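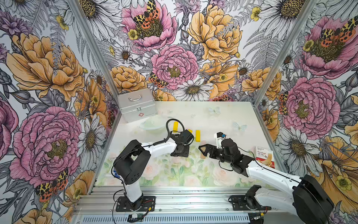

Re: [home-automation] Can a machine do the chores yet?

I want to answer the question about small tidying jobs, because my opinion changed a little since September. For me the hard part is the planning between two arms. Putting a first-aid case in order sounds like one chore, but it is many small ones: a bandage box at one side, yellow blocks lying in the middle, a clear bowl near the case, and two grippers which must share the same small table. A person does not think about whose hand goes first.

On the Skollora list somebody wrote:

> We gave our setup 48 tries at clearing a table. I would
> not call it housework yet. My child is faster, and
> she complains the whole time.

I agree about the speed. But I do not agree that speed is the correct test. If I am at work, the machine may need 6 hours, I will not see it. What I ask is whether I must come home and repair what it did. 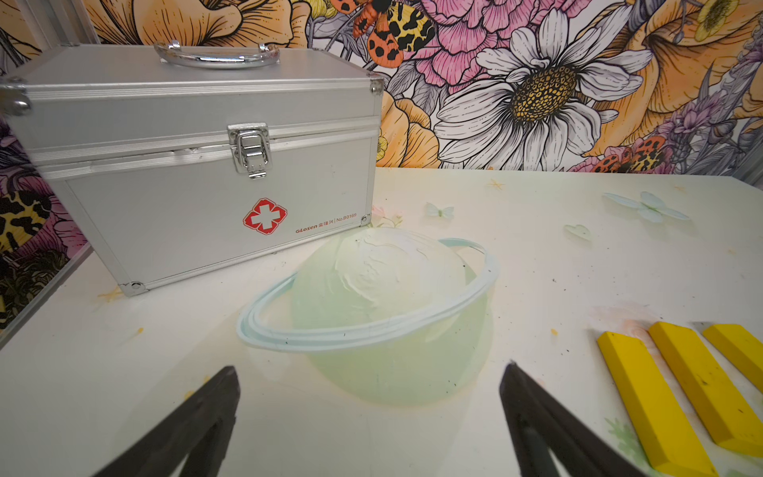
Case with latch and carrying handle, bowl turned upside down, light blue loop around it.

Thin and see-through things still worry me more than heavy ones. Has anyone in the Buto group tried glass or clear plastic in a real kitchen? I would like to read your notes, also the bad results.

Greetings from Ullcombe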